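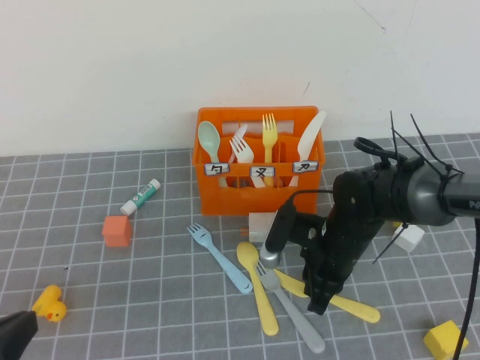
Sorting plastic utensils with a preschooler – by type or by color?
Posted by Gemma Dawber, August 11, 2021

Hi all! I have an orange caddy with three compartments, the open-topped kind with slotted sides, and I put a little phonetic symbol on the front of each one (we're learning them at home, so I sneak them in wherever I can). My son is supposed to put the plastic forks, spoons and knives away by symbol. He'd much rather go by color, and then a knife ends up in with the forks and I'm fishing around for it at dinner. The long ones also lean way out over the side. Do I push the symbols or let him do his color thing? And does anyone have a trick for the leaning?

Derek Marsden
We did type first and it stuck pretty fast. Give him one kind at a time, so only the spoons, and put the rest out of reach. I also cleared everything else off the table before we started, because ours would stop for every block and toy duck in sight. Keep it to 5 minutes and quit while he's still happy! 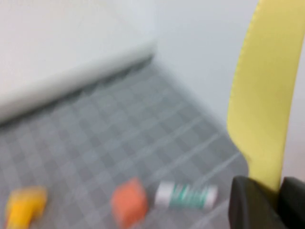 Oh, and for the leaning, I cut a strip of foam to sit in the bottom of each compartment and poked the handles into it. It comes out for washing. If you don't want to cut anything, load the middle compartment last – mine tipped less that way, though that could just be my caddy.

Purwood
color is fine, hes little. my daughter went by color until October and then switched on her own

Lockwood
Are the symbols paper? Mine peeled off the first time the caddy got wet, so I went over them with clear packing tape and they've held up through 42 washes (yes, my daughter keeps a tally on the fridge). Round off the corners of the tape or little fingers will find them.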